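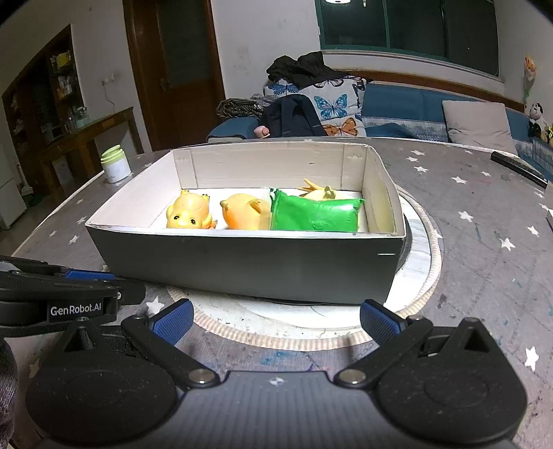
Unit 6, page 2

Packing Small Mixed Items in Shallow Containers
Course handout, Household Storage Methods
Prepared by Fabian Wyss, Ciltmont

6.1 Scope

Unit 5 dealt with tall containers, where items are stacked and the main concern is load on the bottom layer. Shallow containers behave differently. Almost everything sits in one layer, the floor area sets the limit, and an item that stands higher than the wall has to be turned or left out. The working case for this unit is a shallow cardboard box on a tabletop, used for children's things: molded toys, a plush toy, and craft materials in plastic packaging.

6.2 Terms

Footprint: the floor area an item covers in its resting position. A rounded toy usually has at least two useful footprints, upright and on its back or side.

Rigid item: keeps its shape under hand pressure. For this unit, a toy with a firm shell is entered as rigid even if the wall gives slightly.

Compliant item: takes the shape of the gap it is put in. Plush toys belong here.

Pouch item: a sealed plastic package containing air. A puffy pouch takes more floor than its contents need and tends to ride up over its neighbors. In the first view the bright green pouch covers a wide part of the box, and its crimped end lies across the middle toy. The overlap is entered under both items on the Soler sheet.

6.3 Order of placement

1. Clear a space on the table at least as large as the box floor.
2. Set out the rigid items first, each in its lowest stable position.
3. Add block-shaped items along a wall, long side to the wall.
4. Place pouch items last among the packaged goods, flat side down.
5. Use compliant items for the corners.

Step 5 is often done first, as plush toys are light and come to hand easily. The sheet allows this, but the corner must then be recorded as occupied before the floor area is worked out.

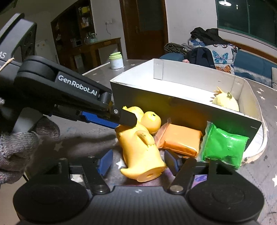 Fig. 6-2. Plush chick in the right corner of the box; other items on the table.

With the chick in its corner, the remaining floor is an irregular shape. Treat it as a rectangle and subtract the footprint of the plush toy. Do not subtract its height. The orange clay in its clear wrapper goes on the sheet as a packaged item, and so does the green packet. Wrapped clay should be kept apart from heavy toys with pointed parts – beaks, combs, feet – which can mark a soft block through thin plastic.

6.4 Box orientation

A box can be filled from above or from the front. Filling from the front means laying the box on its side, so that one wall becomes the floor. Long items slide in without being lifted over a rim, and the contents stay in view. The cost is that everything shifts when the box is set upright again. Rounded toys roll toward the old floor; plush toys move less.
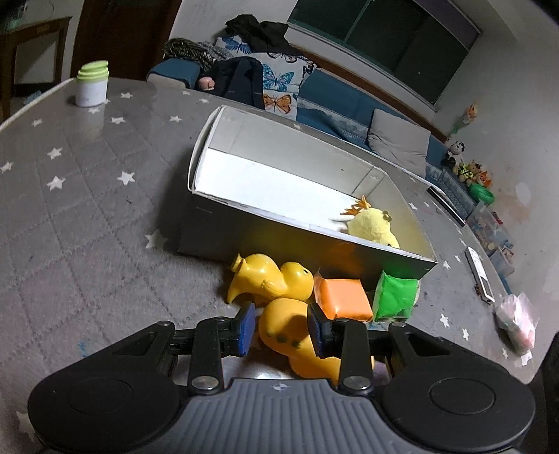
Fig. 6-3. Box on its side, plush chick inside, clay blocks near the opening.

For front filling, measure the depth from the opening to the old floor and enter it in the column headed D. Light items may be leaned against each other. Clay blocks should lie flat, as a standing block will tip when the box is righted.

6.5 Exercise

Use the Gokley sheet, revised in August. Take a shallow box and six items, of which two must be compliant. Fill the box from above, then empty it and fill it from the front. For each trial record the order of placement, the resting position of every item, and any overlap. Packaged items over 1000 g are excluded.

Students without a suitable box may borrow one from the Sasance store room. Sheets are due October 20, 2025. Overlaps drawn in pencil are accepted – dimensions must be in ink.

Reading for Unit 7: the section on lids and closures, including the table of flap types.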